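Levers: Small Push, Big Force

A lever is a stiff bar that turns around a fixed point.
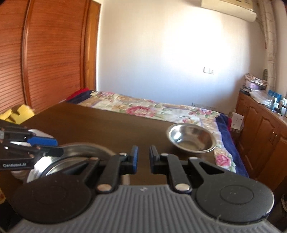
Black arms joined with round silver pins. A pin can act as a turning point.

The fixed point of a lever is called the fulcrum. The push or pull you supply is the effort. The thing you want to move is the load. Every lever has all three, and they can be placed in a different order.

On a seesaw, the fulcrum is between the effort and the load. In a wheelbarrow, the load is between the fulcrum (the wheel) and your hands. In a pair of tweezers, the effort is between the fulcrum and the load. Scissors are two levers that share one fulcrum.

Why distance matters

A lever makes a job easier when the effort is farther from the fulcrum than the load is. Suppose your hand is 4 feet from the fulcrum and a rock is 2 feet from it on the other side. You need to push with only half the weight of the rock. The cost is that your hand must travel twice as far as the rock does.

People have known this for a long time. The Greek thinker Archimedes wrote about levers more than 2000 years ago, and farmers and builders were using them well before that.

Try it

You need a ruler, a pencil and some coins of the same kind.

Lay the pencil flat on a table and tape it down. Place the ruler across it so that it balances. Put a stack of coins 4 inches from the pencil on one side. Now put a stack twice as tall on the other side and slide it until the ruler is level. Measure how far it is from the pencil - it should be close to 2 inches.

Words to know

Fulcrum: the point a lever turns around.
Effort: the force you put in.
Load: the thing being moved.

Text by Llinos Kemeys. Checked by Zuzanna Adamczyk.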